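I gave up paying for a gym in September. The membership at the Melley leisure centre had gone up to 37 a month and I was going twice in a good week, mostly to sit in the sauna. I worked out what I had spent over the year and didn't enjoy the sum.

So now I walk. My usual route goes down the hill from the house, along the old railway path as far as the Mukier bridge, and back past the allotments. It takes 90 minutes if I don't stop. There is one steep bit near the end which I used to dread and now only dislike.

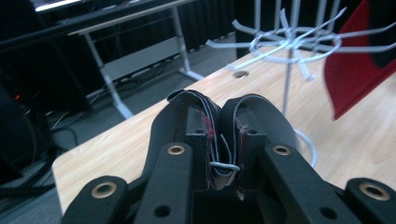

Shoes matter more than I expected. I started in an old pair of trainers and had a blister by the second week. The boots I wear now were in the sale and took a while to soften. I put a second pair of socks on when it's cold, and I keep a dry pair in the car.

Rafail Karamanlidis, who I used to work with, comes along when his shifts allow. He walks faster than I do and talks the whole way, mainly about his roof. We once went on as far as Cleltero, got the times wrong and waited 32 minutes for a bus home.

I haven't lost much weight. I sleep better, and my knee has stopped clicking on the stairs. The path floods by the second gate after heavy rain, so for the next month or two I'll probably have to go round by the road, where there's no pavement for the first stretch.

Recent posts
Bread without a machine
The bus to Cleltero, again
What I grew this summer
Clearing out the loft
A wet week in Xolalpa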